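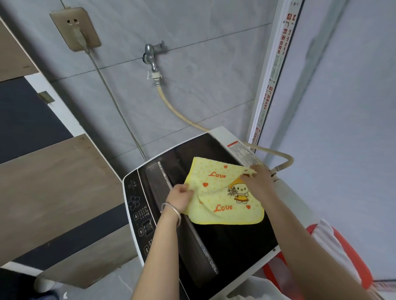

洗濯機の上でのタオル四隅検出が不安定(部活動の布折りたたみ課題)

Nadudonコミュニティ > ロボット・自動化 > 学生プロジェクト

Kianoush Jalali
Wirimstead校ロボット部、認識担当です。校内発表の課題として、双腕アームで小型タオルを二つ折りにする工程を作っています。方式は、人がタオルを扱う一人称視点の動画から四隅の位置を推定するモデルを学習し、その出力を把持点の候補としてアーム側の計画に渡すものです。アーム側の逆運動学と衝突回避は別の部員の担当で、単体では動いています。問題は認識側です。

学習データは623本の短いクリップです。いずれも両手でタオルを広げ、置き、端を合わせるまでの動作を含みます。撮影場所は机、ベッド、縦型洗濯機のふたの上の三種類で、机とベッドでは実用になる精度が出ています。洗濯機の上だけが崩れます。

条件は次のとおりです。

タオルは淡い黄色の小型のもの。オレンジの小さな点が散っており、下辺にオレンジの縁取りがあります。中央に女の子の刺繍、その上下に赤みのあるオレンジで「Love」の文字、周囲に小さなハートが入っています。
台は白い本体の洗濯機で、ふたは黒いガラスです。ふたには銀色の縁がついた細長い取っ手部分が通っています。操作パネルは左側です。
入力はRGBのみ。深度は一度試しましたが、ふたの面で欠測が多く、使うのをやめました。
モデルは隅ごとに一枚ずつ、計四枚のヒートマップを出力する構成で、各ヒートマップの最大値の位置を隅とします。
ラベルは部員が手作業でつけました。隅が指で隠れている場合は、隠れた位置を推測して点を打つことにしています。

検証用に77本を分けてあり、机とベッドでは平均誤差が13画素に収まります。洗濯機の上では最大40画素ずれ、しかもずれ方が一定しません。目視した範囲で、失敗は三つの型に分かれます。

型A:右上の隅が、タオルの外にある取っ手部分の銀色の縁に飛ぶ。
型B:左側の隅が、タオルをつかんでいる手の手首付近に寄る。左手首に細い銀色の腕輪をしているクリップで目立ちます。
型C:下側の隅が刺繍の文字の端に吸われる。頻度は低いです。

試したことは、学習率の変更、入力解像度の引き上げ、色調の拡張、左右反転の拡張です。解像度を上げると型Cは減りましたが、型Aと型Bは変わりません。左右反転を入れると、机でもわずかに悪化しました。

知りたいのは以下です。
黒いガラスの上という条件をデータの追加で解決すべきか、前処理で解決すべきか。
隠れた隅のラベルの扱いはこのままでよいか。
左右反転で悪化する理由。
撮り直しは可能ですが、洗濯機のある場所は放課後の短い時間しか使えないため、撮る本数は抑えたいです。

Umesh Pandey
順番に書きます。先に確認してほしいのは検証用データの分け方です。クリップ単位で無作為に分けていませんか。同じ場所で続けて撮ったクリップは背景、照明、手の位置がほとんど同じになるので、無作為に分けると学習側と検証側にほぼ同一の画像が入ります。机とベッドの数字がよいのは、その影響を含んでいる可能性があります。撮影回ごとにまとめて分け、同じ回のクリップが両側に入らないようにしてから、もう一度三か所の誤差を出してください。机の数字も悪化するなら、洗濯機固有の問題と全体の過学習が混ざっています。対策はその切り分けの後です。

左右反転について。四隅に「左上」「右上」「左下」「右下」という固定のチャネルを割り当てているなら、画像を反転したときにチャネルも入れ替える必要があります。座標だけ反転してチャネルの順序を変えていない実装をよく見ます。この場合、左上のチャネルに右上の位置を教えることになり、二つの山を持つヒートマップになります。最大値だけを取ると、どちらの山が選ばれるかは画像ごとに変わります。誤差が一定しない件とも整合します。

もう一点、隅の名前を画像座標で決めているのか、タオル自体の向きで決めているのかを文書にしてください。縁取りと文字があるタオルなら、布の上下は定義できます。布基準で名前をつけると、布が斜めに置かれても名前が変わらない利点があります。ただし反転画像では文字が鏡像になり、布の表面としては存在しない見え方になります。布基準を採るなら、反転の拡張は外すほうが安全です。画像基準なら反転は使えますが、布が大きく回転した場面で名前が入れ替わるため、境界付近の画像で学習が不安定になります。把持計画が「右手に近い隅」のような指定を必要としているだけなら、名前は認識側で持たず、四隅を区別しない一枚のヒートマップにして、後段で割り当てる方法もあります。二つ折りだけが目的なら、私はこれを勧めます。

隠れた隅のラベル。推測で点を打つこと自体は構いませんが、見えている点と同じ重みで学習させるのは避けてください。点ごとに可視フラグを追加し、次の三値にします。

2:隅が直接見えている。
1:指や布で隠れているが、両側の辺の延長から位置を推定できる。
0:推定できない。

値が1の点はヒートマップの広がりを大きくし、損失の重みを下げます。0の点は損失から除外します。型Bは、つまむ指の下にある隅を部員がそれぞれ別の位置に打っていることが一因だと思います。同じ画像を部員二人に別々につけさせ、二人の差を画素で測ってください。その差がモデルの誤差と同程度なら、モデル側をいくら触っても改善しません。

腕輪については、手首にだけ強いエッジと反射があり、学習データの中で「銀色のものの近くに隅がある」という関係が成立してしまっている疑いがあります。腕輪ありのクリップとなしのクリップで誤差を別々に集計してください。差が出たら、腕輪を外して撮り直すより、手首付近を無作為な色の矩形で塗る拡張を先に試すほうが安く済みます。矩形は指先と布にかからない位置に置きます。指先まで隠すと、つまんでいる点の手がかりを消すことになります。

黒いガラスについて。データ追加か前処理かという二択で考える前に、布の領域分割を一段挟むことを検討してください。淡い黄色と黒は色相でも明度でも離れているため、布の領域は三か所の中で洗濯機の上がいちばん取りやすいはずです。布のマスクを作り、隅のヒートマップにマスクを少し膨張させたものを掛けます。取っ手の縁はマスクの外なので、型Aはこれで大半が消えます。膨張の幅は、隅のラベルが指の下にある場合に点がマスクの外へ出ない程度に取ってください。最初から狭くすると、値が1の点を切り捨てます。

手順としては次の順を勧めます。
一、撮影回ごとの分割に変えて再評価。
二、反転時のチャネルの扱いを確認。
三、可視フラグの追加とラベルの再点検。
四、マスクの追加。
五、必要なら追加撮影。
一と二はその日のうちに終わります。撮影は五まで来てから考えてください。

mohammadi_k
照明だと思います。うちも洗濯機じゃないけど黒いアクリル板で同じことになって、天井の蛍光灯が板に映るのが原因でした。部屋の照明を消してスタンドを横から当てたら直りました。

あと黒いふたの上に無地の布か紙を敷けば終わりでは。課題の規定に「洗濯機の上」と書いてないならそれで十分です。モデルは何を使っていても大差ないです。

Kianoush Jalali
お二人ともありがとうございます。途中経過を書きます。

分割は指摘のとおり、クリップ単位の無作為でした。撮影回ごとに分け直したところ、机とベッドでも誤差が増えました。洗濯機との差は縮まりましたが、残っています。したがって過学習と洗濯機固有の問題の両方があった、という理解です。

反転はチャネルを入れ替えていませんでした。修正して再学習したところ、机での悪化はなくなりました。隅の名前は画像基準で運用していましたが、部内に文書はなく、ラベルをつけた人によって布基準で打っているクリップが混ざっていました。文字が上下逆に置かれているクリップで食い違います。現在、一覧にして直しています。

下に敷く案について。課題は家庭内の面をそのまま使うことを条件にしているため、敷物は使えません。照明の変更も発表会場では指定できないので、撮影時の一条件として加えるだけにします。

マスクについて追加で確認させてください。黄色の閾値だけで分割すると、布の下辺のオレンジの縁取りが落ちます。下側の隅は縁取りの端にあるため、マスクの外に出てしまいます。閾値をオレンジまで広げると、今度は指や手の一部が入ります。この場合、色で頑張るべきか、分割用のモデルを別に学習すべきか、どちらでしょうか。

Umesh Pandey
色だけで縁取りと肌を分けるのは無理があります。照明が変わると両者の色相は重なります。分割用のモデルを学習してください。布だけの一クラスで十分です。必要な画像は少なくて済みます。各撮影回から、布が広がった画像、片側が持ち上がった画像、重なった画像を抜き出し、輪郭を多角形でつけます。輪郭の規則は先に決めておきます。指で隠れた部分は布に含めない。縁取りは布に含める。刺繍の内側に穴を開けない。最後の規則は型Cにも関係します。女の子の顔は白いので、色で作った下書きマスクをそのまま使うと、顔の部分が穴になりやすいです。

隠れた部分を含めないと、つまんでいる隅の周りでマスクが欠けます。隅のヒートマップに掛けるときは、布のマスクに手のマスクを足したものを使うか、膨張の幅を指の太さ程度にしてください。前者は手首まで含んでしまうので、型Bが戻ります。私は後者を使います。

ベッドの上は別に確認が必要です。シーツの色が布に近いと分割の難度が逆転します。洗濯機だけを見て膨張幅を決めず、三か所で同じ値を使い、撮影回ごとの誤差を並べてください。

把持側への渡し方も一つ。最大値の座標だけでなく、最大値の高さと山の広がりも一緒に渡してください。広がりが大きい隅は把持候補から外し、もう一方の隅を先につかむ、という判断を計画側でできるようになります。二つ折りなら、同じ辺の二隅が信頼できれば動作は始められます。四隅が全部そろうまで待つ設計にすると、指で一つ隠れただけで止まります。

umana
横から失礼します。ラベルの再点検ですが、全クリップを最初から見直す必要はないです。今のモデルで全部に推論をかけて、ラベルとの差が大きい順に並べ、上から見ていくと、間違ったラベルはかなり上に固まります。布基準と画像基準の混在は、四隅がまるごと入れ替わる形で差が出るので、並べた段階ですぐ分かります。入れ替えの組み合わせを総当たりして、差が最小になる並びを候補として表示すれば、部員は承認するだけになります。

注意点として、モデル自身が混在ラベルで学習しているので、先に数回分割を変えて学習し、各クリップは自分を学習に含まないモデルで推論してください。含んだモデルで見ると、間違ったラベルを覚えていて差が出ません。

Kianoush Jalali
差の大きい順に並べる方法で進めました。混在していたクリップは特定の二つの撮影回に集中しており、ラベルをつけた部員も同じでした。修正済みです。

部員二人によるラベルの差も測りました。見えている隅では小さく、つまんでいる隅では無視できない大きさでした。可視フラグは三値で追加し、値が1の点は広がりを大きくしています。型Bは減りました。腕輪ありとなしの差はまだ残っているので、手首の矩形の拡張をこれから入れます。

分割モデルは縁取りを含む規則で輪郭をつけ直している途中です。型Aの結果はこれが終わってから追記します。計画側の担当には、山の広がりを渡す形式の変更を依頼しました。四隅がそろうまで待つ設計になっていたため、同じ辺の二隅で開始する条件に書き換えています。

Umesh Pandey
手首の矩形は色を固定しないでください。固定色にすると、腕輪の代わりにその色を手がかりとして覚えます。大きさと角度も毎回変えます。追記の際は、誤差の平均だけでなく、撮影回ごとの中央値と最悪値も載せてください。平均だけでは、型Aのように一部の画像だけ大きく飛ぶ失敗が見えません。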